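How do I keep soda bread from going gummy in the middle?

Posted in Baking > Breads and Quick Breads
Viewed 1,751 times

Bernadette Tillman
I've made soda bread four times since moving to Sekbridge and every loaf has the same problem. Gorgeous crust, smells like heaven, and then I cut into it and there's a damp, gluey patch right in the center. I'm using 1 pound of all-purpose flour, a teaspoon of baking soda, a teaspoon of salt and 2 cups of buttermilk. Oven at 400, 40 minutes on a baking sheet. I tap the bottom and it sounds hollow to me, but I may not know what hollow sounds like! I don't want to give up on it, my kids love the crust end with butter. Is it my oven, my dough, or me?

3 replies

hultidach_baker
Don't give up, you are so close! I've been making soda bread every Wednesday for years and I still get excited when it comes out of the oven.

Two cups of buttermilk is a lot for a pound of flour. Start with a cup and a half, stir, and add the rest a spoonful at a time until there's no dry flour left in the bowl. The dough should be shaggy and a little sticky — you want to be able to pat it into a round with floury hands, and it shouldn't spread out on the sheet like a pancake. All-purpose flours differ too, and some take much less liquid than others.

Then the cross. Cut it deep! I go more than halfway down, right out to the edges, so the heat gets into the thick part. A timid little scratch on top does nothing for the middle. Keep the round fairly flat as well, an inch and a half high at most before it goes in.
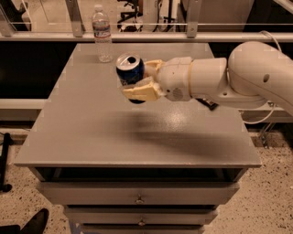 niltuvia52 wondered whether the tapping test was the real trouble, and I think that's a great point. I gave up on tapping ages ago and use a thermometer. Push it into the center from the side and look for 200 degrees. If the crust is getting too dark before you reach it, lay a piece of foil over the top and carry on for ten more minutes. And please let it cool on a rack for an hour before you slice! Cutting it hot squashes the crumb and it will look raw even when it's fully baked. I know, I know, the smell is torture.

Baoshan Ye
Mine did this too. It was the oven, the dial said 400 and it was nowhere near. Get an oven thermometer.

alcantara_kitchen
You can also bake it in a cast iron pot with the lid on for the first 30 minutes, then take the lid off. Love it that way. I put raisins and caraway in mine (my aunt would say that's not soda bread anymore, but she eats it). Not sure if it helps with gummy, mine never was. Check how old your baking soda is. Drop a pinch in some vinegar and if it doesn't fizz like crazy buy a new box.

Bernadette Tillman
Thank you all!! I'm going to try less buttermilk and the deeper cross tomorrow, and I've got a meat thermometer in a drawer somewhere. Does the 200 degrees go for whole wheat too?

hultidach_baker
Yes, same temperature, it may just want a splash more buttermilk to get there. Have fun with it!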